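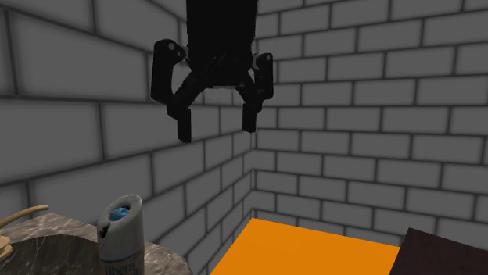
Attachment 1. Camera view at reset, kitchen corner layout, gripper open.

Ticket: Episodes rejected at import, kitchen corner layout
Project: Trallance
Component: Noiphan simulator, episode recorder
Reported by: Jokeo data collection group
Priority: High
Status: Resolved, monitoring

Summary
The Trallance collection plan calls for 2,000 simulated demonstrations in the kitchen corner layout. After the October batch was submitted, the Lerar import service accepted 1,568 episodes and rejected the remainder with the message "action and observation lengths differ." The layout loads without error and the operators reported no fault during recording.

Expected behavior
Each episode should contain one action for every stored observation, beginning with the reset view.

Observed behavior
In every rejected episode that was inspected, the action list was longer than the observation list by 4 entries. The extra entries were all at the start. The accepted episodes had equal lengths throughout.

Steps to reproduce
1. Load the kitchen corner layout and allow the reset to complete.
2. Confirm that the gripper is open and clear of the spray can and the orange block.
3. Move the operator control before the recording indicator appears.
4. Complete the demonstration and export it.
5. Submit the export to the import service.

The fault does not occur when the operator waits for the indicator at step 3.

Log

Entry 1. Received and assigned. The reporter was asked to supply one accepted and one rejected episode with recorder logs.

Entry 2. Files received. Missing object models were considered first, as the sink area and the spray can were recent additions to this layout. Models and textures load correctly in both episodes. Ruled out.

Entry 3. Frame rate on the operator stations was reviewed. A slow station was set to match the others and 70 test episodes were recorded on it. Rejections continued. Ruled out.

Entry 4. Cause identified. The recorder opens the action stream when the reset command is sent, but opens the camera stream only after the first view has been drawn. Any control input during that interval is stored without a matching observation.

Entry 5. Correction applied on Tuesday. Both streams now open on the same signal, and control input is ignored until the indicator is shown. The 70 test episodes were repeated with early input on purpose – all were accepted.

Disposition of existing data
Rejected episodes are to be kept in the holding folder and must not be trimmed by hand. The early actions moved the arm, so removing them would leave a first observation that does not agree with the recorded start position. Replacement episodes will be collected under the corrected recorder. Accepted episodes require no change.

Open item
The import message does not state which list is longer. A request for clearer wording has been filed separately with the Lerar service desk.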